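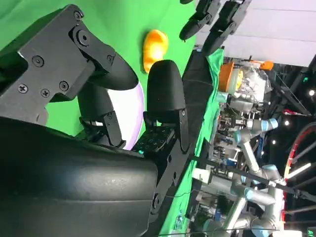
Do I need any experience to join the tasting panel?
Experience isn't needed. We train everyone from scratch, and people who have never thought hard about a mandarin are very welcome.

Call for tasters: Cenville Mandarin Panel
Reference 1356
Applications close 15 Apr 2022

Adia is looking for members of the public to eat mandarins, slowly, and then fill in a form about it. The panel will help Gál, who grow the fruit, decide which of their newer trees are worth keeping and which should be quietly turned into firewood. The variety that has caused most of the arguments is called Zostby. Half the packing shed thinks it is the best thing to come off the hill in a generation. The other half thinks it tastes like the inside of a pencil case. We would like some figures.

The panel runs for 13 sittings over the season. Each one takes two hours, including the rests, and there are a lot of rests. You will be paid the casual rate set out in the information pack, plus parking. You will not become rich. You may become the sort of person who has opinions about rind.

What you'll be doing

You will sit in a booth with a tray, a glass of water, some plain crackers and a pencil. Samples come through the hatch on white saucers with a code on each. You smell first, then taste, then score: sweetness, sharpness, bitterness, how much juice, how tough the skin of the segment is, and whether anything is left in your mouth afterwards that you'd like to have removed. Then a cracker, water, a wait, and the next saucer.

At some sittings you will also be asked to peel. Ease of peeling matters more to shoppers than growers like to admit, and we score it separately: how the skin starts, whether it comes away in big pieces or confetti, how much pith stays behind. You may use your thumbs. You may not use your teeth, a teaspoon handle or the method your grandfather taught you, however good it is, as we need everybody starting from the same place.

There is no talking in the booths. This is the rule people find hardest. A raised eyebrow can't be seen through the partition, so have as many of those as you want, but a groan carries, and one heartfelt "oh dear" from the end booth cost us an entire afternoon of scores last year.

Who we're after

You should be 18 or over, live close enough to Cenville to turn up reliably, and like mandarins at least a bit. You don't have to love them. People who love them tend to give everything full marks, and that is lovely for the grower's mood and no help at all to us.

We especially want to hear from people who buy fruit for a household, people who pack school lunches and see what comes home again, and anyone over 60, as older tasters were thin on the ground last season. If you work shifts, apply anyway. There are morning and early evening groups, and we try to be decent about swaps.

We can't take you if you:
- have a citrus allergy, or have been told by a doctor or pharmacist to stay off citrus because of a medicine you take
- have mouth ulcers that come back often (the panel will not be kind to them)
- work for Gál or any other citrus grower, or share a house with someone who does
- have no sense of smell at present. If it has only partly gone, put that on the form and we'll test it at the screening

Smokers can apply. We ask for an hour without a cigarette before each sitting, and the same goes for coffee, chewing gum and curry.

On the day: please don't wear perfume, aftershave or strongly scented hand cream. Please don't brush your teeth in the car park. Anyone who has drunk orange juice after toothpaste will know why, and anyone who hasn't can try it at home at their own expense.

How the selection works

Everything starts with the form, which is short. If it looks all right we'll invite you to a screening, where you will be given small cups of water with very small amounts of sugar, salt, acid and something bitter in them, and asked which is which. It feels like a trick. It isn't one, apart from the cup that is only water.

A fair number of people don't get through the screening, and this says nothing about your character or your cooking. Taste varies a great deal from one person to the next. One of our best panellists is a man who puts tomato sauce on porridge.

After the screening comes training. You'll learn what we mean by the words on the score sheet, so that your "sharp" and your neighbour's "sharp" are at least on speaking terms. Training counts as a paid sitting.

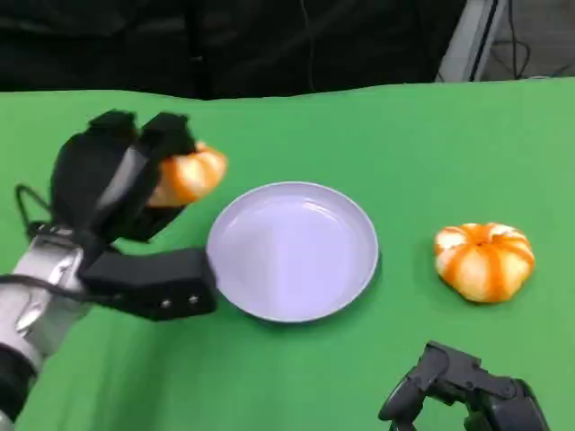
Questions people have asked at the desk

How much fruit will I have to eat?
Less than you'd think. A sample is a segment or two, and spitting out is allowed and discreetly catered for. There are paper cups. No one will look.

Can I take any home?
Yes, from the seconds bin by the door, after your sitting and never before. Gál sent over 2000 cartons down the hill last season and the seconds were still coming in when we'd all gone off marmalade.

I'm a fussy eater. Is that a problem?
It can be an advantage. We need people who notice things. We also need them to finish the tray.

Will I be told which fruit was which?
At the end of the season, yes. There's a results evening with tea, where the codes are read out and several people discover that they have given the same mandarin two very different scores. It's a friendly night on the whole.

What if I miss a sitting?
Let us know as early as you can. Miss one and we'll fit you in with another group. Miss several and we'd have to take your scores out, which is a pity after all those crackers.

Is the building accessible?
The entrance is level and there's a booth with a lower bench and room for a wheelchair. Large-print score sheets are available, and if holding a pencil is difficult we can have someone write down your scores for you. Peeling is optional for anyone who'd find it painful.

Can my children come?
Not into the tasting room, sorry. They are fine judges and extremely loud.

What happens to my answers?
Your scores are stored under a panel number. Gál sees the scores and the age bands, and not your name. Your bank details go to payroll and are deleted once the season is paid up. You can withdraw at any time without giving a reason, and you'll be paid for the sittings you did.
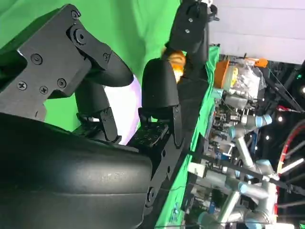 Workshop and green cloth.

How to apply

Pick up a form from the Adia front desk in Cenville, or ask for one to be posted. Write the reference number at the top. We have other calls open and the person who applied for mandarins and was invited to discuss cat biscuits was very good about it.

On the form, please tell us:
- which group you'd prefer, morning or early evening, and whether you could do both
- any allergies, all of them, including the ones you think don't matter
- what fruit you bought most recently, and whether it got eaten
- one food you can't stand, and a sentence on what exactly is wrong with it

We read the last answer more closely than the others. "It's yuck" doesn't tell us much. "It squeaks" is a promising start.

There is no need for a CV. Several people sent one in March, when the first notice went up, including a very handsome one with a photograph and a section on leadership. If you applied then, your form still stands and you don't have to send another - though if your tastes have changed, or your teeth have, do let us know.

Questions about the call go to the panel coordinator, Orsolya Kerekes, who can be reached through the front desk. She would ask you not to ring during sittings. The phone is on the other side of a thin wall from booth six, and booth six is trying to concentrate.

Screening places will be offered in the order that forms come in. Successful or not, everyone gets a reply.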